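Small Kitchen Notes, August 18, 2018

The counter beside the stove
by Zakhar Dmytriv

Good morning to all readers of our little letter. In June I promised to write about the counter, and several of you have reminded me of this promise in a very polite way. So now I do it.

My kitchen on Dunduten Street has 90 centimeters of free counter between the stove and the sink. I measured it on the first evening, when there was nothing in the apartment except a mattress and a kettle. At that time it looked like a lot. Then came the cutting board, the dish rack, the salt, the oil, the jar with spoons, the bread, and by the end of the first month I was chopping onions on top of the washing machine. If you live in one of the old Savchuk buildings you will know this layout, the kitchen is the same on every floor and only the color of the tiles is different.

I want to write first about what I did wrong. I bought boxes. I thought that if every thing has a box, the kitchen will be in order. But a box on the counter takes the same place as the things inside it, plus a little more, and now you must also open it. For half a year I had a nice white box with tea in it, and to take the tea I had to move the sugar which stood on top of the box. My sister came to visit, made tea one time, and left everything standing out. I was a little offended, but after she went home I did not put it back either.

What helped was to write down, during one week, each thing that I touched while cooking. I used the back of an envelope on the refrigerator door. At the end of the week the list had 22 things on it. The kitchen itself had many more, of course, but the rest I had not touched at all. The fondue set, for example. The waffle iron I did touch, but only to get something from behind it, and this I did not count.

The things from the list stay within the reach of an arm. The others went up to the high cabinet, or down to the storage room, and a few went to the swap table in the entrance hall, where they were gone by the evening.

Then there is the question of height. Between a counter and the upper cabinets there is usually a good piece of air, and most of us use only the lowest part of it, as high as a cup. A second level gives you the same counter one more time. It can be a shelf on the wall, if your landlord permits holes. Mine does not. So I use a low shelf with two levels that simply stands on its own feet. Small jars go below, and on top the things I take most often, so that I do not have to bend and look for them.
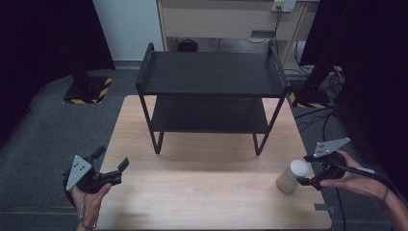
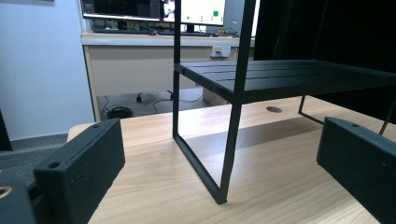
Black metal shelf with two levels, standing on a light wooden table top.

Some advice if you are going to buy one. Take your tallest jar with you to the store, or at least measure it. I did not do this, and my first shelf was lower than the lid of the buckwheat jar by the thickness of a finger. I took it back. Check also how the feet stand on your counter, because my counter is not level near the sink and a shelf with one short foot makes noise each time you put something down. A piece of felt under this foot was enough. Please do not put the shelf directly beside the burner. The oil settles on everything there, and cleaning a shelf is more work than wiping a flat counter, I must be fair about this.

Akua Amoah from the third floor has solved it in a different way. She keeps almost nothing on the counter, and everything for cooking is on one tray, which she takes out from the cabinet when she starts and puts back when she is done. I tried it for some days. It is very good for her because she cooks one time, in the evening, and properly. I cook a little bit all day long, an egg, a soup, again an egg, and I was carrying the tray like a waiter. But if your day looks more like hers, I would try the tray before buying anything. It costs nothing if you already have a baking sheet.

About spices I received three letters, so I will answer them together. Yes, I keep them away from the window. No, I do not move them all into matching jars. I used to, and I lost the dates and one time also mixed up cinnamon and ground coriander in a cake, which we ate anyway. Now I leave them in the paper bag, fold the top over, and close it with a clothespin. The name is written on the clothespin with a permanent marker. The bags stand in a row in a shallow drawer, and I can read all the names from above.

One reader asked what to do with pot lids. I still do not have a good answer to this. Mine are standing in the dish rack the whole year. If somebody has a way that works in a cabinet less than 40 centimeters wide, please write to me, I would like to print it in the next letter.

Last, the sponge. I know it is a small subject. A wet sponge lying on the counter takes more place than you think, because you do not want to put anything near it. Hang it. I use a plain hook with a suction cup, on the inside of the sink, and it falls down perhaps one time in a month.

The next letter will be about freezing, and mostly about bread. Akua has promised her recipe for the flat loaves that she freezes already cut. If you have questions about freezing, you can leave them in the Ovar mailbox beside the elevator, or answer to this letter as usual. Please write your questions in large letters if you use paper, the light in the hall is weak and I read them there.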